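Neteo Front Desk for Small Clinics

Patient check-in, scheduling and billing software, reviewed and sold by Clileck

Sold as: yearly license, per clinic
Suits: practices with up to 5 clinicians
Price: $1,650 a year
Setup: remote, paid separately
Contract: 12 months, no automatic renewal if bought through us

We sell Neteo. We also spent most of a winter trying to talk ourselves out of selling it, and you should know why before you put it in your cart.

Software for medical offices comes with big promises. It is going to cut your no-shows, free your staff, please your patients and pay for itself before the first bill comes due. We have read a lot of those brochures and we have sold some of the products in them, and a few of those products came back. So this page is written for the person who has to answer the phone on Thursday morning when the new system is live and the old one has been switched off.

What it does

Neteo Front Desk handles the part of a clinic that happens before and after the exam room. Patients book online or by phone and both kinds of booking land in the same calendar. They fill in their forms at home if they feel like it, or on a tablet at the desk if they don't. When the visit is over, the visit code goes to billing and a claim gets drafted. A person still has to look at the claim and press send, and we would not want it any other way.

It does not keep medical records. The maker's website is slippery about this. There is a page there called "Your Whole Practice in One Place," and your whole practice is not in one place, because the charts are still in whatever system you keep charts in. Neteo can pass names, dates and insurance numbers back and forth with several of those systems. Ask us about yours before you buy. If we say "it should work," treat that as a no until we have tested it.

The no-show claim

The maker says reminders cut missed visits by a lot. We won't repeat the figure, as we could not find out how it was worked out or which clinics were counted. Reminders do help. A plain text message the day before helps, and so does a phone call from someone who knows the patient's name. You may already be doing one or both. If you are, expect a small gain here. If your office sends nothing at all today, you will probably notice a difference, and you would notice it with cheaper software too.

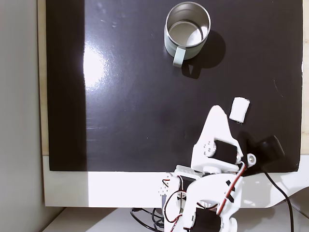

The waiting list tool is another matter, and it is the main thing that changed our minds. When somebody cancels, Neteo offers the slot by text to people who asked for an earlier date, in the order they asked, and the first yes gets it. The desk staff can see who was offered what. It is a dull feature and it gets three lines in the brochure. In our trial office it was the only screen that people kept open all day without being told to.

What it costs, all of it

The license is $1,650 a year. That covers every desk in one clinic at one address. A second address is a second license, even if it is two rooms over a bank that you use on alternate weeks. We argued about this with the maker and lost.

Text messages: the first 1,000 each month are included. After that you buy them in blocks, and the blocks do not roll over. A busy family practice will go past the limit, especially in February when everybody is coughing. Look at your own call log before you guess.

Moving your old data across is the part that stings. Quotes vary with the state of your records. A clean list of under 3,000 patients is usually a simple job. A list with duplicates, dead phone numbers and notes typed into the address field is a slow one, and you pay by the hour. You can clean the list yourself first - we would.

Card readers are not included. Any reader from the Enon range will plug in and work. Others might.

Compared with the Fankhauser suite

We carry both. Fankhauser costs more, does charts as well as scheduling, and takes far longer to learn. Its reports are better. Its booking page for patients is worse, and older patients in particular tend to give up on it and call. If you are opening a new practice and have nothing in place, look at Fankhauser first. If you already have a records system you can live with and your trouble is at the front desk, Neteo is the smaller risk.

There is a third choice, which is to keep what you have. A paper book and a decent phone system will run a two-clinician office. We say this to callers fairly often and it has not put us out of business yet.

Things we don't like

The tablet form times out after a few minutes and loses what was typed. The maker has known about this for some time.

Support is by chat and email during the day. The phone line exists, but it goes to voicemail before 9 a.m. Eastern, when most clinics are opening their doors.

The "patient happiness score" on the home screen is built from one question with five smiley faces. Turn it off under Settings, Display.

Export works, but only one table at a time. If you leave, getting your data out will take an afternoon.

Ordering

Trial licenses run for one month and use sample patients only. Please put the person who works the desk on the trial, and not just the person who signs the check. Setup slots are booked after payment and the wait is usually two to three weeks.

Returns: full refund on the license within 30 days of going live. Setup hours and data transfer are not refunded.

Related items: Enon card readers, Fankhauser suite, tablet stands, label printers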